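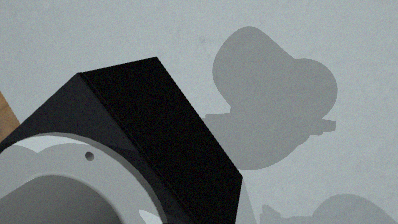 Wrist-side view of the gripper in the simulator, with a shadow on the wall behind it.

The Robot Questions Page

Last updated Aug 9, 2024

Hi, it's Aarti Solanki from second shift packing at Tutby. I started this page after answering the same things over and over in the break room. I'm the floor lead on the arm project, so I sit in on the meetings with Radell (they do the install) and I spend part of my week at the simulator desk. I'm not an engineer. If I get something wrong, come find me and I'll fix it.

So what is the arm going to do?

Pick parts out of the gray totes at the end of line 2 and set them in the carton trays. That's the whole job for now. It doesn't tape, it doesn't label, it doesn't stack pallets. People keep asking me about pallets and I promise there's no pallet plan.

Am I losing my job?

I asked this one first, before I asked anything about the arm, and I asked for it in writing. The letter is on the board by the time clock. It says there will be no layoffs tied to line 2 and that the 9 of us who rotate through tote picking keep our hours and our rate. Do I think a letter covers everything forever? No, and I said so in the meeting. It covers this project. If they bring in a second arm I want a second letter, and I'll be just as annoying about that one.

What will I do all day if I'm not picking?

Some of you will still be picking, just not at line 2. The new spot there is called cell tender, which I think is a terrible name. You keep totes coming, you pull the odd parts the arm won't take, you clear it when it stops and you check trays before they go to tape. It's more walking and less reaching. My shoulder likes the sound of that, and my feet have opinions.

We'll rotate it like everything else. I fought for the two-hour swap and got it, so you won't be stuck minding a machine for a full shift.

Does it pay more?

There's a bump of 76 cents an hour once you're signed off as a tender. I wanted a dollar. You get it for all your hours, including the ones when you're rotated onto something else — that part took three meetings, so please enjoy it.

Why are you always at that computer?

That's the simulator! It's software called Podaton, and it has a make-believe version of the arm we can run before anybody bolts a real one to our floor. I load up a job, watch the arm try it, and write down what looks wrong to me. The Radell folks know the machine and I know the totes, so between us we catch a fair amount. My favorite catch so far is that somebody had the totes arriving in a perfectly straight row. Have you ever seen our totes in a straight row?

The simulated views look weird. Is it supposed to look like that?

Yes, mostly. The one at the top of this page is from the simulator. The big black angular piece is the gripper housing, and the light round part at the lower left is a flange with a small dark hole near the top of it. The walls in there come out plain and kind of speckly, and the shadows can be bigger and stranger than the part you were looking for. I spent my first hour in there trying to figure out what a shadow was supposed to be. You get used to it.

If you want to see it move, stop by the desk on your break. It makes a lot more sense moving.

Do I have to learn to program?

No. Tenders use a touch screen with start, stop, clear and call for help. Anyone who wants to learn the simulator can sign up with me, and I'd love the company. I had never used anything fancier than the shipping screen before this, and I got comfortable in a couple of weeks (with some bad words along the way).

How long is the training?

It's 36 hours, paid, on your regular shift. The first chunk is safety, then the screen, then practice clearing stops with a Radell person next to you. Nobody gets signed off on a schedule. If you need more time on something, say so and you'll get it.

Is it safe to stand next to?

There will be a fence with a gate, and opening the gate stops the arm. Don't reach over, don't reach under, and don't prop the gate with a broom. I know whose idea the broom was. Every tender gets their own lock and tag, and if your lock is on that gate, the arm stays off until you take it off yourself.

Is it faster than us?

On the easy parts, on paper, a bit. On the small bagged stuff, no way, and those are staying with people. I've asked that the rate on the board for line 2 be taken down until the thing has been running a while. I don't want anybody racing it.

Will it track how I work?

The system logs when the arm stops and when it starts again. I asked if it logs who cleared it, and right now it does, through the badge tap. I don't love that. We've been told it won't be used for write-ups, and I've asked for that in writing too. Still waiting. I'll post it here when I have it.

Who's Tyagi?

Not a who! Tyagi is the scheduling program that tells the arm which tote is next. It's going to talk to the same order screen we use now. If the order screen goes down, the arm sits there doing nothing and we pick by hand off the paper sheets, same as always. Please don't throw out the paper sheets.

When does it start?

November, if the floor work gets done on time. Day shift gets it first with Radell on site, and second shift comes in after that. I'll put the sign-up sheet for tender training by the vending machines.

I have a question that isn't on here.

Catch me at the simulator desk or drop a note in the box by the time clock. You can leave your name off.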